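Glue shop notebook, January
Bench 2, hide glue vs. fish glue on maple

Continuing from the last entry. The Melport fish glue came in a new bottle, lot 3814, so none of the older numbers for it carry over. The hide glue is still the Stillard granules, lot 3402, the end of the bag.

8:40. Weighed out hide glue 1:1.8 with cold water and left it to swell. Last batch I used 1:1.5 and it gelled before I could get the second clamp on. Shop was cold again this morning. Put the maple blanks on top of the radiator cover for half an hour before gluing, all of them, fish glue ones too, so they get the same treatment.

9:50. Pot up to temperature. First reading was high because the probe was touching the bottom of the jar. Moved it and waited. Skimmed the foam.

10:15. Glued hide set, 7 lap joints, one inch overlap, hand clamps at two turns past snug. Joint 4 slid when I tightened it. Marked it with a pencil X and left it in the set. Squeeze-out was even on the others.

10:50. Glued fish set, also 7. Much easier to work, plenty of open time. It stays tacky a long time and I got it on the clamp pads, so wax paper next time. Same clamps, same turns.

Leaving both sets overnight plus one more day. The Bortolotti instructions for their own fish glue say 12 hours but the shop is colder than what they assume.

Results, two days later

Pulled the hide set first on the lever rig. Weight added in the bucket, 200 grams at a time. Joints 1, 2, 3, 5 and 6 all took wood with them when they let go. Joint 7 failed clean in the glue line, with a shiny starved patch near one corner. Joint 4 (the X) went early, as expected. I am dropping it from the average but keeping the piece.

Fish set held better than I thought it would. Two broke in the glue line, the rest in the wood. No real difference from hide at this sample size. The maple is the weak part for most of these, so the test says more about the boards than the glue. Should switch to a longer block with a smaller glue area.

Humidity is still the open question. Uvell wants the drawer repairs to survive a house with no air conditioning, and fish glue is supposed to soften in damp air. Need a closed box with a wet sponge and a hygrometer for a week.

To do
Order more granules, the higher gram strength if they have it
Wax paper
Recut blanks, check grain runs the long way on every one
Redo averages, I left the bucket weight out on two rows
Wash the brush properly this time

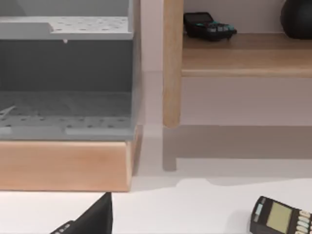
Gray bin, shelf unit and calculator.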